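**日曜**

朝6時に目が覚めた。二度寝しようとしたが、外で誰かが車の荷台を閉める音がして、そのまま起きてしまった。パンを焼いて、昨日のスープの残りを温めた。スープは煮詰まって塩辛くなっていたので湯を足した。

今日はローロ(Louro)の部屋の片付けの日だった。借りている部屋の棚を来月入れ替えることになり、その前に中身を全部出して、残すものと捨てるものに分けるという話が先月から出ていた。延び延びになっていたのは主に私の都合で、前の回は風邪で休んだ。今回は行くと決めていたので、雨でも行くつもりだった。雨は降らなかった。

電車の中で本を読もうとして、鞄に入れたのが読み終わったほうの本だと気づいた。仕方がないので窓の外を見ていた。川沿いの建物の壁が塗り直されて、前より黄色が薄くなっていた。

10時に着いたら、イネス(ヴァレンテさんと書くと本人が嫌がるので名前で書く)がもう鍵を開けて、床に古い毛布を敷いていた。その上に引き出しの中身をあける段取りだという。ジュサラは遅れて来た。ダットは先に倉庫のほうを見てから合流した。カロリーナは今月は来られないと前から聞いていた。

最初に文房具の引き出しをやった。去年の夏に一度整理したはずなのに、もう何がどこにあるか分からなくなっている。はさみ、定規、巻きの細いテープ、芯の出ないシャープペンシル、誰かの名刺、鍵。鍵はどの扉にも合わなかった。イネスが端から順に試して、最後に封筒に入れて「不明」と書いた。前にも「不明」と書いた封筒を見た気がして探したら、別の引き出しから出てきた。中身は鍵ではなくボタンだった。

文房具が終わったところで一度お茶にした。ジュサラが持ってきたビスケットは湿気ていたが、みんな食べた。

そのあと、筒や瓶や小さい容器のたぐいに移った。量が多いのはここだった。蓋のあるものは蓋が閉まるかを見て、ラベルの読めるものは読んで、中身を書いた紙を輪ゴムでとめる。ラベルの字が小さいものは眼鏡を外して顔を近づけないと読めない。私は読む係のつもりで座ったのに、途中から目が疲れて、ダットに代わってもらった。赤い蓋のものが思ったより多く、色で分けても意味がないという結論になった。イネスは最初、蓋の色で箱を分けようとしていた。 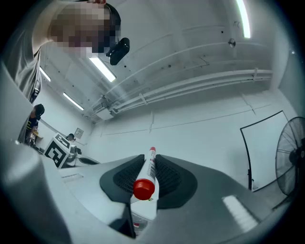

*赤いねじ蓋の白い筒。ラベルの字が細かい。*

白い筒は「保留」の箱に入れることにした。細長いので寝かせると引き出しの奥へ転がっていく。前に使っていた仕切りは幅が合わず、立てると今度は引き出しが閉まらない。結局、深さのある空き箱に立てて入れるのがいちばんよかった。似たような形のものは同じ箱にまとめた。箱の側面に中身を書いておこうと思ったが、太いペンが全部かすれていた。さっき文房具をやったときに試し書きをして捨てておけばよかった。かすれたペンをまた元の場所に戻していたことになる。今度こそ全部捨てた。買い物メモに太いペンと書いた。

蓋だけが余ったものと、蓋のない容器が余ったものがあった。合わせてみたが、どれも合わなかった。ダットは蓋をとっておきたいと言い、イネスは捨てたいと言った。私はどちらでもよかったので黙っていたら、意見を聞かれた。捨てるほうに賛成した。ダットは気を悪くした様子もなく、袋の口を縛ってくれた。ただ、あとで見たら大きい蓋がひとつ、窓のところに残してあった。

昼は近くの店で買ってきたものを食べた。私は豆の煮込みと米、ジュサラはサンドイッチ。机は箱で埋まっていたので、膝に載せて食べた。煮込みの汁をズボンに少しこぼした。紺色だから目立たないが、帰ってから水で叩いた。

食事の間に棚の話をした。新しい棚はトレンダムゲイト(Trendumgate)に頼んだもので、3段にするか、今と同じにするかがまだ決まっていない。段が少ないと高さのあるものが入るが、上が無駄に空く。今の棚は上の段に手が届かず、届かない場所には誰も何も戻さないので、いつも真ん中ばかり詰まっている。イネスは段を減らして、その代わり浅い引き出しを足したいらしい。私はそれでいいと思う。寸法はもう一度測ってから連絡することにした。前に測ったときの紙は、ジュサラが持っているはずだったが、家にあるか捨てたか分からないそうだ。

午後は布と紐の箱。ここは早かった。汚れているものは雑巾にまわし、きれいなものは畳んで戻した。紐は絡まっていて、ほどくのに時間がかかった。私は紐をほどくのは嫌いではない。黙ってできるし、手だけ動かしていればいい。ジュサラが横で妹の引っ越しの話をしていて、半分くらいしか聞いていなかったが、エレベーターのない建物の上の階だということは分かった。冷蔵庫をどうやって上げたのか聞きそびれた。

紐の下から、ガス・ヤジーの字で書かれた古い配置図が出てきた。どの引き出しに何があるか、丁寧に線を引いて書いてある。ガスがドレンサイド(Drenside)へ移る前のものだから、もうだいぶ古い。今とはほとんど違っているが、電池の場所だけは合っていた。捨てるのも惜しいので、写しを取って新しい図の下敷きにすることにした。字がきれいで、こういう図は私には書けない。ガスには今度手紙を書こうと思う。前にもそう思って書いていない。

電池は古いものが2本、端に粉が吹いていた。布でつまんで別の袋に入れた。回収場所に持っていくのは私の役になった。帰り道に寄れると思ったが、日曜は閉まっていた。袋は今、玄関の靴箱の上に置いてある。忘れないようにここに書いておく。

夕方、床の毛布を外で払って、掃除機をかけた。棚の中身は前より減ったが、部屋の印象はそれほど変わらない。箱が床から机に移っただけのようにも見える。それでも引き出しが引っかからずに開くようになったのはよかった。「保留」の箱がまだ残っていて、これは次に集まったときに決める。白い筒もそこに入っている。ラベルを読むのに虫眼鏡があるといいとダットが言っていた。うちの台所の引き出しにひとつあるので持っていく。

帰りの電車は混んでいて座れなかった。駅前で卵と葱を買った。牛乳を忘れた。

夜は卵と葱で簡単に済ませた。腰が少し痛い。床に座って作業したせいだと思うので、次は低い椅子を借りるか、座布団を持っていく。うちの座布団は中綿が寄っていて、持っていってもあまり役に立たないかもしれない。風呂に長めに入った。

フレナンブリッジ(Flenumbridge)から届いていた郵便をまだ開けていなかったので開けた。家賃の引き落としの通知で、金額はいつもと同じだった。封筒は裏が白いのでメモ用に取っておいた。

次に持っていくもの。

- 虫眼鏡
- 太いペン(黒)
- 巻尺
- 座布団
- 湿気ていないビスケット

洗濯は明日にする。ズボンの染みはまだ少し残っている。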